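Mussel survey extended on the Brasell River

31 May 2024

A survey of freshwater mussels in the lower Brasell River will run for a second season, the Soreo Nature Trust said on Friday. Divers have checked 5 sites since last summer and tagged 500 animals, most of them adults more than ten years old. Very few young mussels were found below the Kumarasinghe weir.

"We don't know yet which fish carry the larvae on this stretch," said Sabina Wijesinghe, who leads the survey. Host fish will be sampled at 50 points starting in September. Wendelin Strebel will handle the shell aging.

Water temperature is being logged at each site, and the first season's tag records can be requested from the trust's office.
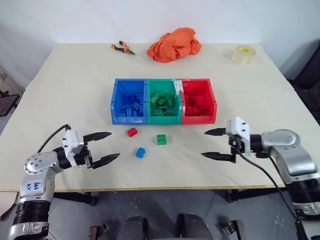 More wildlife news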